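3.2 Walking sound in carpeted and uncarpeted offices

Complaints about footsteps are common in open offices, but most published work on floor coverings deals with homes, where the main concern is the neighbor downstairs. Our interest is in the person who sits in the same room as the walker. Azar and Nimri made this distinction in an earlier report on the Indwood building, and we follow their terms here. "Walking sound" is the sound heard in the room where the steps are taken. "Impact sound" is the sound that reaches the room below. A covering that does well on one measure may do poorly on the other, and product sheets often give only the second.

The study covered 19 rooms on two floors of the Indwood building. All of them have the same concrete slab and the same suspended ceiling. Nine rooms had carpet and the rest had hard flooring, either vinyl or sealed concrete. Room size was not controlled. The largest room is used for shared projects and has a high share of glass in its walls, and we report it separately where it changes the result.

Staff in these rooms were asked to fill out a short form at the end of each working day in November. The form asked how often footsteps had broken their attention, how loud the steps had seemed, and whether they had worn headphones. We got usable forms from 105 people. Those who worked from home for more than half of the month were left out, as were three people who changed rooms during the study. The wording of the form was taken from Nimri's pilot, with one change: "annoying" was replaced by "distracting" after several people in the pilot said they found the first word too strong for what they wanted to report.

Sound levels were measured after hours with the ventilation running at its daytime setting. One walker, wearing the same pair of leather-soled shoes each time, crossed the room on a marked line at a steady pace set by a metronome. The microphone stood at seated ear height. Each crossing was repeated until we had a clean set with no doors, elevators or voices in the recording. Figure 4 belongs to the carpeted group.

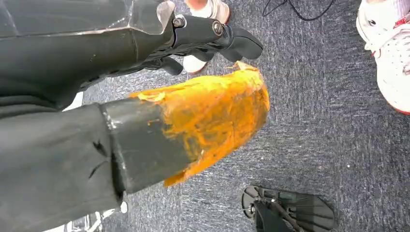

Figure 4. Carpeted floor, project area.

Does carpet make an office quieter for the people who work in it? It lowers the sound of footsteps, but it does little for speech, and speech was the source of distraction named most often on our forms.

The difference in walking sound was clearest at the higher frequencies, where a hard heel on vinyl gives a sharp click. Carpet removed most of this click in every room where we measured it. At low frequencies the rooms were much closer to one another, and the dull thud of a heavy step was still present on carpet. Byun found the same pattern in a set of school libraries and linked it to the slab under the covering. We have no reason to disagree – the two floors at Indwood are of one construction, so our data can't separate the slab from other causes.

The forms agree with the measurements in part. People in carpeted rooms reported fewer breaks in attention from footsteps. Their ratings of loudness, however, were only slightly lower than those from the hard-floored rooms. One likely reason is that people rate what they notice, and in a room where light steps go unheard, the steps that are noticed are the heavy ones. Mansour raised this point about self-reported loudness in his review of the Gyamfi survey, and it applies here as well.

Headphone use is a further problem. It was more common in the hard-floored rooms, and a person wearing headphones can't report on steps they didn't hear. We ran the comparison again without the forms from regular headphone users. The gap between the two groups grew a little wider, but the smaller sample makes this result less certain.

We did not measure the effect of carpet age. Some of the carpet was laid when the building opened and some was replaced later, and the building records do not say which rooms were done. Wear along the main walking lines may matter more than the age of the room as a whole, and this is taken up again in Section 5.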